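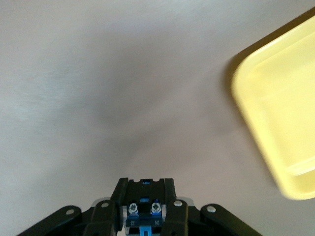

¿Qué parte del hongo es la seta que recogemos en el bosque?

La seta es el cuerpo fructífero, la estructura que produce y dispersa las esporas. El resto del organismo, el micelio, vive dentro del suelo, de la madera o de la hojarasca.

Capítulo 6
Los hongos de los bosques de ribera

6.1 Introducción

En el capítulo anterior se trataron los hongos de pinar, ligados en su mayoría a las raíces de los árboles. Los bosques de ribera plantean una situación distinta. El suelo se inunda con frecuencia, la madera muerta se acumula en las orillas y los árboles dominantes son alisos, sauces, chopos y fresnos. Abundan por ello las especies saprótrofas, que se alimentan de materia orgánica muerta, aunque también hay micorrícicas muy especializadas.

El aliso es el caso más estudiado. Varias especies de Lactarius y de Alnicola solo aparecen junto a él y faltan por completo a pocos metros, bajo un chopo o un fresno. Al determinar una recolección de ribera conviene anotar siempre el árbol más próximo y los que crecen detrás, pues las raíces se extienden más allá de la copa.

6.2 La zona de estudio

Los datos de este capítulo proceden en su mayor parte del valle del Lonen, donde Montri Petchrat dirigió durante 9 temporadas el inventario Clollach. El trabajo reunió 3839 registros de macromicetos, repartidos en tres tramos del río. El tramo alto, hasta el molino de Plito, conserva una aliseda continua. El tramo medio atraviesa prados de siega y solo mantiene una hilera estrecha de sauces. En el tramo bajo predominan las choperas plantadas.

Casi 200 de esos registros corresponden a Auricularia auricula-judae, fácil de ver durante todo el año sobre saúco. La cifra refleja también la costumbre de los recolectores, que anotan antes lo que ya conocen. Las especies pequeñas de sombrero pardo, en cambio, están mal representadas (véase el apartado 6.5).

6.3 Calendario de fructificación

En la ribera la temporada empieza pronto. Las colmenillas y algunas especies de Verpa salen en primavera, sobre suelos arenosos que el río ha removido en invierno. En mayo aparecen las primeras Agrocybe, y sobre los tocones de chopo fructifica Cyclocybe cylindracea, que puede repetir en otoño si llueve lo suficiente.

El verano es pobre en el tramo bajo y algo mejor en la aliseda, donde la humedad se mantiene junto al agua. La mayoría de las micorrícicas del aliso fructifican entre agosto y octubre, antes que las de los bosques de ladera.

Términos que se emplean en el capítulo: aliseda, lignícola, micorriza, saprótrofo, sustrato.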